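Night trains and a spare room: running the Flanley rail tours

29 Jul 2021

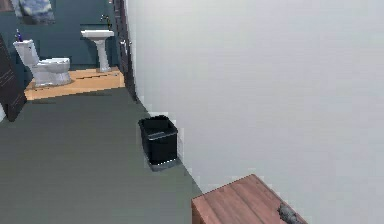
The Udska line tour sells out by December, according to the owner of Flanley, which takes small groups over 189 miles of mountain track. "People book for the train, then they ask me about the hotel," she says. She puts guests up in Vemeck the first night, and her taste there is plain: white walls, dark door frames, a bathroom painted a deep blue-green.

The fare is $2716, meals included. Cattaneo, the bus company, covers the last stretch to the summit station. "We used to walk it. I lost bookings over that." She carried 700 passengers in her best year and doesn't want 3000. "The platform at Udska is short."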